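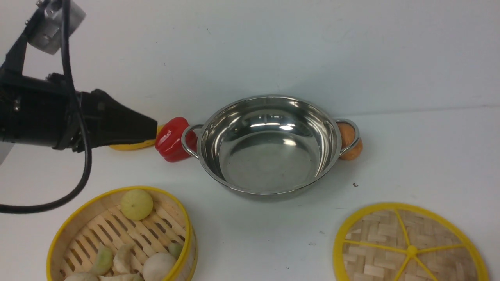

Blog > Food and Home > Growing Things

Search this blog Type and hit enter

Monday, March 9, 2020

Peppers, round two

Right, the pepper seeds are in! I know, I know, I should have done it in February like every book tells you, but the heated tray was living under a pile of coats and I only dug it out at the weekend.

Last year I got 5 peppers off the whole lot. Five! All green, all the size of a golf ball, and one of those went to the slugs. My friend Bláthnaid Duggan had so many she was leaving bags of them on people's doorsteps (mine included, thanks Bláthnaid), so this year I've copied her shamelessly. Small pots, one seed in each, lid on, top of the fridge until they show, then straight to the back bedroom window.

I've sown 28 altogether, mostly a long sweet red one plus a few yellows from the bottom of the seed tin that may well be too old to bother. We'll see. The compost was the cheap stuff and full of twigs, so I spent a very dull hour picking through it with the radio on.

If they all come up I've no idea where they'll go, the greenhouse is still missing two panes and I keep putting off ringing the glass man. Tomatoes next week, if I can find the labels.

Filed under: Veg patch, Seeds, Moaning about slugs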